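Open day at the Wisach test kitchen
April 2020

We got to the Wisach building just after 10 and signed in at the front desk.

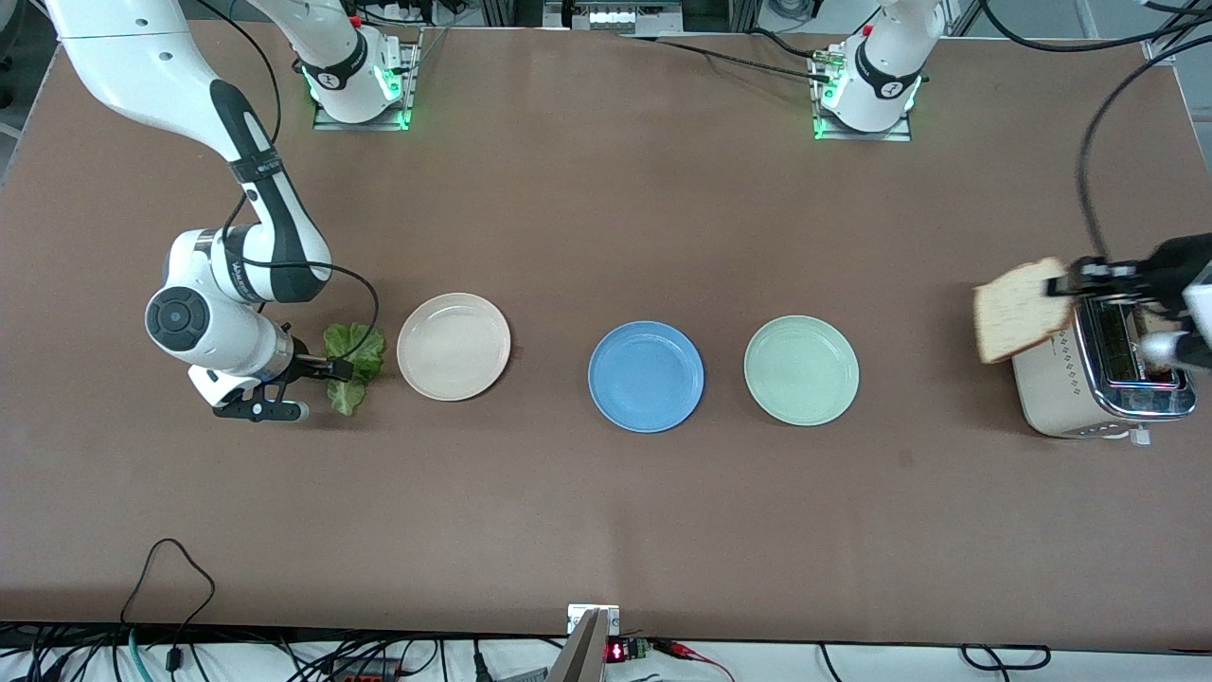 Entry was free but you had to book, and our group was capped at 50. Imke Voß took us through the ground floor first, starting with the storeroom, then the dishwashing area, then the long hall where the tableware is kept.

The theme this year was breakfast and light lunches. Most of the tables were set up for one simple job each. At the sandwich table they had three plates in a row, pinkish beige, blue and sage green, with a cream toaster at the end and lettuce for the filling. I liked the blue plate best. Imke said the colours are new and the older white ones are going to the Mahama canteen down the road.

Etornam Nyarko gave the talk upstairs. He went through how they choose plates for the canteens – rim height, weight, how they stack – and passed a few around. The Plimo range has a higher rim than the Marko one and felt heavier to me. Someone asked about chips and he said the rims go first, usually in the dishwasher racks. The talk ran over, so the bread tasting was cut to 2 loaves, a rye and a plain white. The rye was good, a bit sour.

Parking is behind the building and fills up early. The number 83 bus stops across the road, but check the return times before you go. Coffee was by donation. There are no lockers, so leave big bags at home.

They plan another open day in July, with the bakery side included. Bookings go through the front desk.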